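Tema 5. Casquillos, collares y piezas de revolución
Apuntes de la asignatura Dibujo y Montaje de Conjuntos, 4 de junio de 2025

5.1 Qué entendemos por pieza de revolución
Una pieza de revolución se obtiene al girar un perfil en torno a un eje. En el taller trabajamos con dos familias: las huecas de pared continua (anillos, collares, casquillos) y las escalonadas, en las que el diámetro cambia a lo largo del eje. Para acotarlas suele bastar una vista en corte con el eje bien trazado, pero las muescas del borde piden además una vista en planta.
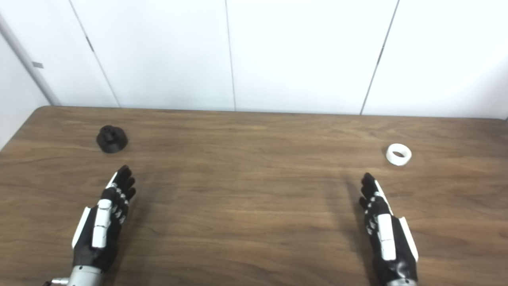

El error más repetido en la entrega de mayo fue acotar el radio cuando se pedía el diámetro. De 67 láminas corregidas, 14 lo tenían. El símbolo de diámetro va siempre delante de la cifra, también en los agujeros.

5.2 Orden de trabajo sobre la mesa
Antes de medir, las piezas se colocan separadas y con la base apoyada. Se empieza por la más sencilla —casi siempre el anillo— y se anotan diámetro exterior, diámetro interior y altura. En la escalonada se mide cada escalón desde la misma cara de referencia, nunca de uno a otro, porque los errores se suman. Calculad aproximadamente 20 minutos por pieza.

El color no se anota en el plano. El material sí, en el cajetín.
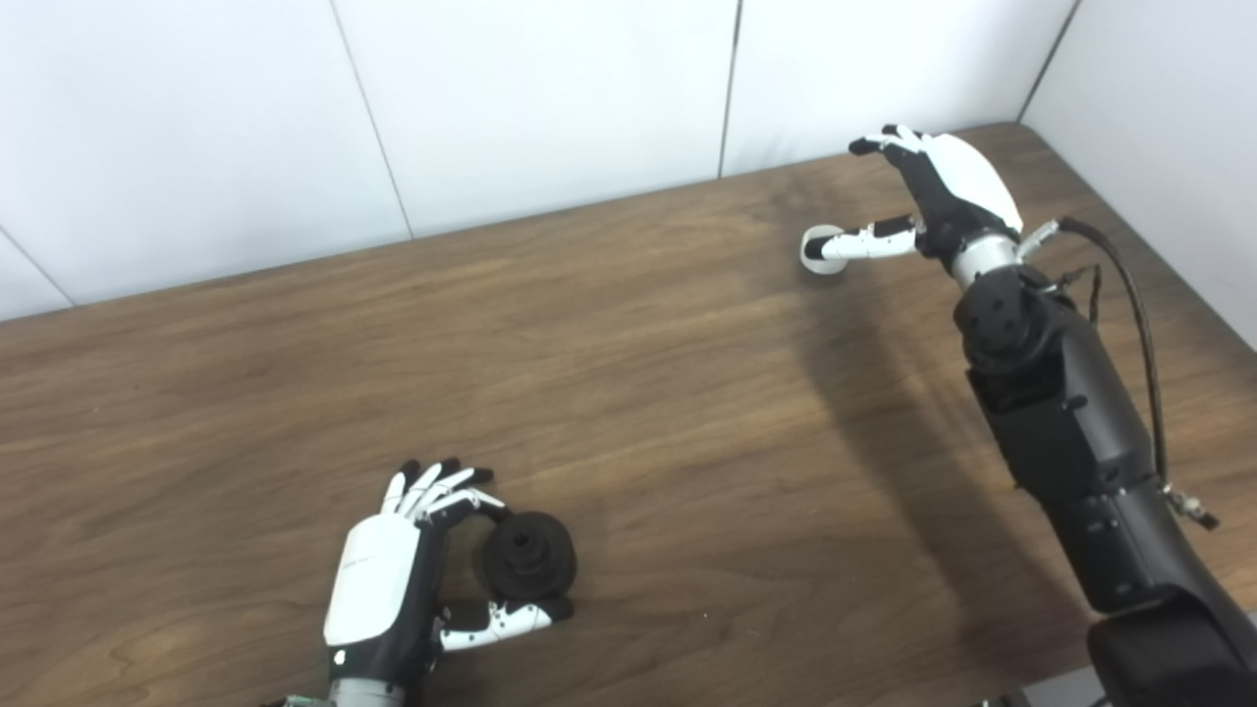

Zübeyde Duman preguntó en clase si no sería más rápido medir primero la altura total y restar. Se puede hacer como comprobación, pero la cota que va al plano es la medida directa.

5.3 Para la próxima entrega
Corte completo del collar y planta con corte de la pieza escalonada, en una sola lámina. Leed antes la página 178 del manual, la tabla de ajustes. Las dudas sobre tolerancias, a Riaan Msimang en horas de tutoría.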